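Subject: Re: [handheld-demos] drawer task, where to start the recording
From: Oriana Mansilla
To: handheld-demos list

Kwabena Dramani wrote:

> We are still short on drawer demos for the Ultcombe set. I have 186 that pass the
> checks and 53 that don't. Most of the bad ones start with the grippers too close
> to the desk, so the tracking has nothing to settle on before the first contact.
> Can whoever is recording next say how they set up? Also, do we want the drawer
> open at the start or not? The task sheet says both things in different places.
>
> Kwabena

Kwabena,

I wrote the second half of that task sheet and Tadeo wrote the first, so the mix-up is partly mine. Please go by the second half. There are two versions of the task and they should get separate labels:

- `drawer_place`: lower drawer already open, box goes in, drawer stays open
- `drawer_full`: both drawers closed, open the lower one, box goes in, close it

On your 53, could you split them by operator before you throw any out? My early ones used the old jaw calibration, and I think some of those can be saved by re-running the width step. Gervasio has the script.

For the start position, I stand back far enough that the desk and both drawers are in the head view, hold still for around 3 seconds, then walk in. Keep both grippers up where the head camera can see the marker cubes. If a cube turns away during the walk it usually comes back, but if it is missing at the start the whole take gets dropped.

The empty hand matters too. In `drawer_place` it has no job, and people let it hang at their side. Please keep it up and open. Olga trained on a batch where it kept dropping out of view and the arm on that side wandered when she ran the policy.

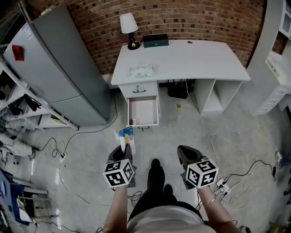
*drawer_place, box in the left gripper, right one open, lower drawer open*

I can record more in the afternoon if someone tells me which version is shorter. I would also like to vary the box, as we have used small ones for nearly everything.

One question back: does the checker still reject takes where the box touches the front of the drawer on the way in? I would keep those.

Oriana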